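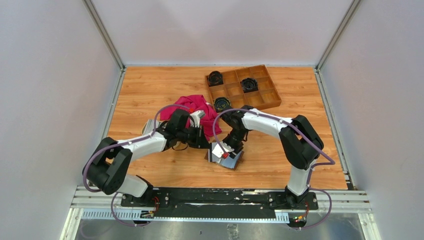

Gisance divided tray with three of its compartments filled. (Joslow)

FOR IMMEDIATE RELEASE

Joslow to Sell Gisance Divided Tray for Small Household Items

First production run of 453 trays opens to home customers and small shops

BENJELLOUN, 1/28/26 - Joslow, a maker of wooden storage for homes and small shops, said today that it will begin selling the Gisance divided tray. The tray is a shallow, open wooden piece with thin dividers that form square compartments in three rows of four. It is meant for small things that people use often and want to see without opening a lid or moving something else first.

The first production run is 453 trays. Joslow will sell them through its own shop in Benjelloun, through its mail order desk and through Bivar, the home goods store that has carried the company's shelf boxes and letter racks. The price is $50 in all three places. Shipping is extra on mail orders.

Gisance is sold in one size and one color, a medium brown. The dividers are fixed in place and don't lift out. Joslow made an early version with dividers that could be moved, but people who tried it complained that the pieces rattled when the tray was carried and that small items slid under them. The fixed version was also easier to wipe clean.

"We kept getting asked for a drawer insert, and we do sell one," said Zhenhua Xie of Joslow. "But the people asking mostly wanted to put it on a table. They were pulling the insert out of the drawer and leaving it out. So we made the sides strong enough to be picked up and gave it a bottom that can sit on a tabletop without scratching it."

How the tray was tested

Joslow lent early trays to 176 households starting in September. The households were given no instructions on what to keep in them. Each was asked to use the tray for six weeks, write down what went into it, and say at the end whether they would keep it, give it away or send it back. Of the 176 households, 102 asked to keep theirs.

The most common use was sewing supplies, followed by hardware and then small dishes for sauces, salt and tea. A number of people used the tray for more than one kind of thing at a time, with one row for each person in the house or one row for each room. Several used it as a place to set things down while they cleaned out a larger box or basket, and put it away afterward.

That last use was one the company had not planned for. Xie said it led to a change in how the tray will be described to customers. The card that comes in the package now has a short section on sorting, and the package no longer calls the tray an organizer for the kitchen.

"A lot of sorting gets done on a table with a pile on one side and a container on the other," Xie said. "You take something out of the container and you don't know yet where it goes. People were using the tray for those things. We had people tell us they left half of it open on purpose, and we put that on the card."

What fits

Each compartment is square and open at the top. Round pieces such as small cups, lids and molds sit in them with a little room at the corners, so a finger can reach in and lift them out. Pieces with a wide or wavy rim will fit if the rim is narrower than the compartment. Joslow suggests checking the widest part before buying a tray for a particular set.

Flat items such as cards, sleeves and envelopes are not a good match. They lean over and cover the compartment next to them. Households in the trial that tried it moved them to a deeper container where they could stand upright in a row, and kept the tray for the loose pieces. Cloth, yarn and anything else that spreads out should also be kept somewhere else. Folded cloth can be set under the tray on a glass or painted surface.

The tray is not made for wet dishes. It can be wiped with a damp cloth and should be dried right away. It should not be soaked or put in a dishwasher. Unwrapped food should not be stored in it. Candy and tea in wrappers are fine.

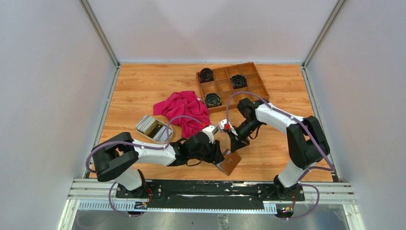

Slamet Rondonuwu, writing on the comment form that came with the trial tray, said that the tray had been most useful on the days when a whole basket had to be gone through, and that it was less useful once everything had been put back. The comment went on to say that the compartments ought to be a little deeper, that the brown finish hid dust until the tray was held up to a window, and that a second tray would be welcome if it could be stacked on the first.

Joslow said it has heard the same request for a stacking tray from other households and has not decided whether to make one. Two Gisance trays can be set side by side. They should not be stacked when there is anything in them, as the upper tray rests on the dividers of the lower one and can push down on taller items.

Changes made after the trial

The company made four changes between the trial trays and the ones now going on sale. The outside corners are sanded rounder. The dividers sit in deeper slots and are glued along the full length, where the trial trays were glued only at the ends. The bottom has a thin felt strip along each long side. The finish was changed to one that dries harder, after some households reported that metal pieces left marks in the compartments.

The compartments were not made deeper. Xie said the company built several deeper trays and found that small items were hard to get out of them, mostly for older users and anyone with sore hands. "It's the complaint we got most often and we left it alone," Xie said. "If you make it deep enough for the people who want it deep, you have to tip it over to get a button out."

Households that still have a trial tray may go on using it. Joslow will re-glue any trial tray with a loose divider at no charge if it is brought to the Benjelloun shop. Trial trays can be told apart by the bare wood on the underside.

Care and repair

New trays come with a two-year repair promise covering dividers, corners and the felt strips. It doesn't cover stains, scratches or water damage. Customers should keep the sales slip or the mail order number. Replacement felt strips can be bought at the shop counter and are put on by peeling off the backing.

Trays should be kept away from heaters and out of direct sun for long periods. Wood will move a little with the seasons, and a small gap may show at the end of a divider in winter. It normally closes again and does not need repair. A gap that is still there in summer should be reported to the shop.

Orders for small shops

Joslow is also offering Gisance to small shops that want it for counters and work tables. Bead sellers, repair counters and tea shops were among those who asked about the tray after the household trial was mentioned at the Benjelloun shop. Shop orders are billed at the same price per tray, with free delivery in Benjelloun on orders of six or more. The company will not print names or logos on the trays for this run.

A set of blank paper labels is included with each tray. They are sized for the front edge and can be peeled off without leaving glue behind if they are removed within a few months. Labels left on longer may need a drop of cooking oil and a soft cloth.

Bivar will have the tray on its main floor with the other table storage and will keep one open for customers to handle. Shoppers are welcome to bring in a piece they plan to store and try it for size. The Benjelloun shop will do the same.

Availability

Gisance goes on sale at the Benjelloun shop and at Bivar this week. Mail orders are being taken now and will be packed in the order they come in. There is a limit of four trays per household for the first run. Households that took part in the trial and sent their trays back may buy one at half price by giving the name they used on the comment form.

A second run is planned if the first one sells out. Joslow expects it would be made in the same size and color.

About Joslow

Joslow makes wooden trays, shelf boxes, drawer inserts and letter racks in its workshop in Benjelloun. Its products are sold in its own shop, by mail and at Bivar. The shop takes in repairs on all Joslow pieces, including those no longer sold.

Contact for press and shop orders: Zhenhua Xie, Joslow, Benjelloun. Care cards and trial comment forms are available on request from the mail order desk.

###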